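Texier Label Printer – User Guide
Section 4: Loading labels and setting up the first print run

4.1 Before you start

Set the printer on a level surface with the power switch at the back in the OFF position. Leave enough room in front for the cover to swing up all the way. The cover does not lock open on the smaller model, so keep a hand on it.

You will need:
One roll of Bellerik labels (200 labels per roll, or 2,000 on the large core)
The core adapter, if you are using the large core
The cleaning card from the accessory envelope

Note: Rolls stored in a cold room should sit in the office overnight before use. Cold adhesive does not feed well.

4.2 Loading the roll

1. Press both cover latches and lift the cover.
2. Slide the green roll guides apart.
3. Hold the roll so that the labels unwind from the top, printed side up.
4. Lower the roll between the guides and let them close against it. The roll should turn freely. If it drags, open the guides one notch.
5. Pull the loose end forward until it sticks out past the tear bar.
6. Tuck the edges of the paper under the two small tabs. Older units have only the left tab.
7. Close the cover and press down on both sides until each latch clicks.

Caution: The print head is directly under the cover and stays hot after a long run. Wait 2 minutes before touching anything in that area.

4.3 Calibrating

The printer has to learn where one label stops and the next one starts. Do this every time you change label size. You do not need to do it for a new roll of the same size.

1. Turn the power switch ON and wait for the steady blue light.
2. Hold down FEED until the light blinks twice, then let go.
3. The printer feeds a few blank labels and stops with a gap lined up at the tear bar.
4. Press FEED once. A single label should come out. If the printer feeds more than one, repeat from step 2.

Note: Do not pull on the paper while the printer is calibrating.

4.4 Connecting to Grasulia

Labels are sent from the Grasulia stock program. Install the program before plugging in the USB cable.

1. Open Grasulia and go to Settings, then Printers.
2. Plug in the cable. The printer shows up in the list by model name.
3. Select it and choose your label size. For bin and shelf labels, use size 68.
4. Set Darkness to Medium. Dark is only needed for the glossy labels and wears the head faster.
5. Click Print Test Label.

If the test label is faint on one side, the cover is not fully closed on that side. If it is faint all over, run the cleaning card through (see 6.2) before changing the Darkness setting.

4.5 Applying bin labels

Labels hold best on a clean, dry, smooth surface. Wipe the spot with a damp cloth, dry it, and press the label down from the middle outward. On containers that get a lot of wear, put the label on an outside wall near the top.

Do not apply a new label over an old one. The scanner can read through thin stock and pick up both codes.
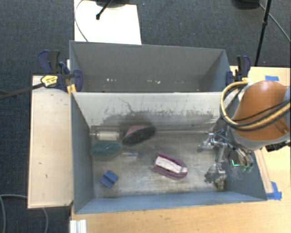
4.6 Saving your settings

Once the test label looks right, go back to Settings and click Save as Default. Give the profile a name that other people at your site will recognize, such as the room and the label size. Up to 2 profiles can be kept on each printer – saving another one replaces the oldest.

Section revised 21/09/2025 by Carmela Manzano, Clakarport office. Send corrections to Bonifacio Vallejo.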